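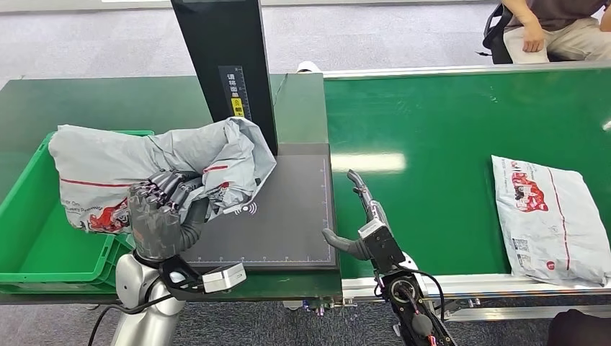
Ledden asked whether a cell like that should be allowed to run at all with a chair so close to the belt, and it was the first question of the afternoon and easily the best one. We spent the next half hour on it!

I went along to the Tremton open day in August, mostly for the parcel handling and partly (I admit it) for the free lunch. Tremton had given one whole room to robots that pick up mailer bags, and the talk that went with it was called "House rules for shared benches". I had expected slides full of clause numbers. What we got was a set of working habits, pinned up on the wall and argued over by people who plainly use them every day, and I came home with four pages of notes.

The chair question first. Tremton's answer is that people may sit near a running cell only if they have a job there, and that job has to be written on the day sheet: watching the belt, say, or keeping the log. If you haven't got a line on the sheet you stand behind the tape with the rest of us. The watcher also needs a stop button within reach without standing up. Ledden still thought the gap should be wider, and a good few heads nodded.

Then came soft bags, which I could have listened to all day. Boxes are easy to write rules for. A plastic mailer folds, twists and hides its own label, so a hand can have a perfectly good grip on the wrong bit of it. Their rule is that a bag is never carried over a person's side of the bench, however firm the grip looks, and that the put-down place is agreed before the pick starts. They also like a ruled mat under the work, so that "a bit to the left" can become a number that everyone reads the same way.

Handimine, who share the room, had brought their own checklist, and it is a beauty. It used to run to 187 lines. They cut it to 95 after finding that people were ticking boxes without reading them, and they now print it in type you can read at arm's length. The 3 lines in bold at the top are:

Who is at the bench?
Who can stop it?
What is within reach of each arm?

I'm going to pinch those for our place, with a credit. 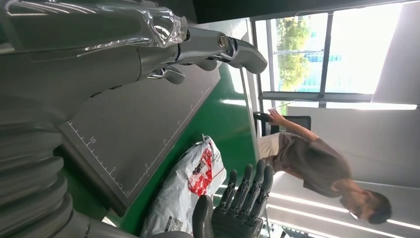

Bench work at the Tremton open day, with the window side of the room behind.

The part that got people talking over the coffee was leaning in. Everybody does it. You want a bit of paper, or you want to see a label, and your arm is across the table before you've thought about it. Tremton's rule is a spoken one: you say "hands in", you wait for "held" from whoever has the controls, and you say "hands out" when you're clear. It sounds fussy written down. After ten minutes of practising it in pairs (with a tea tray standing in for the robot) it felt as normal as calling "behind you" in a kitchen.

Rojanasak put the case for counting the near misses too, and for logging them with no names attached. Their log passed 500 entries this summer, and most of them are tiny: a sleeve near a rail, a cable that had crept forward, a bag put down half over an edge. They read a handful out loud at the start of each shift. I loved this, and I'd have liked far more time on how they sort them.

A few grumbles, for balance. The handout was missing its last page, and the sound in the second talk was poor from where I was sitting. I'd also have liked something on cleaning and on who signs a cell back in after repairs, which got one line and a promise of more next year.

If you're thinking of going, book the early slot. The groups are smaller, the people running the benches have more time for questions, and the sandwiches haven't been picked over.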